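Home Features Style Food Travel Subscribe

The shirt you keep

I have been buying secondhand clothes since I was old enough to catch the bus into town on my own, and I still get a flutter walking into an op shop. April is the best month for it, when everyone's packing summer away and the good cottons turn up by the bagful.

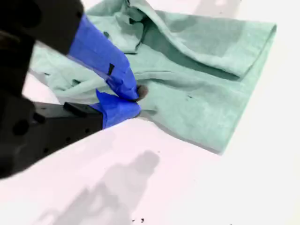

My friend Marloes Verstraete taught me most of what I know about buying colour. She reckons you should hold a thing near your face before you even look at the size, and she's right (annoyingly). Pale mint green is my current weakness - I'd have walked straight past it at 23, when everything I owned was black or a sort of tired navy. Now I'd happily wear it to work, to lunch, to the dentist.

Then there's the fabric. I rub a hem between finger and thumb and scrunch a bit of sleeve in my fist to see how it springs back. Akua Amissah, who runs the racks at Baka in Grutthorpe, says she can pick the regulars by their scrunching! 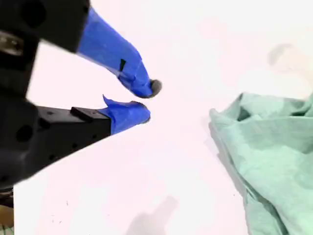

She also says most of us never look at the seams, and I'm guilty as charged. Turn it inside out, check under the arms, tug gently at each button. I once paid $134 for a vintage jacket and found the lining had come adrift at both shoulders by the time I'd got it home. I wore it anyway, all winter, with safety pins.

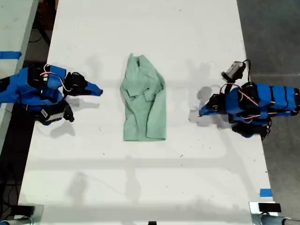 Getting it home and keeping it nice

I wash everything cool and hang it in the shade, because our sun will bleach a favourite colour before you've finished your cuppa. Collars get a dab of plain soap first.
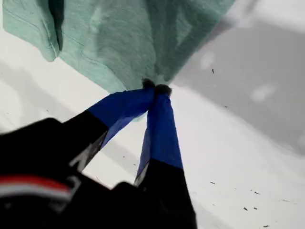

Ironing is where I fall down. Tumelo Baloyi, my neighbour, irons with the cricket on and gets through a whole basket by tea, whereas I do one shirt and need a sit-down. My compromise is a good steam in the bathroom and a clear white surface to smooth things out on, and a soft green against all that white does make me want to fold it properly. Sometimes I even do.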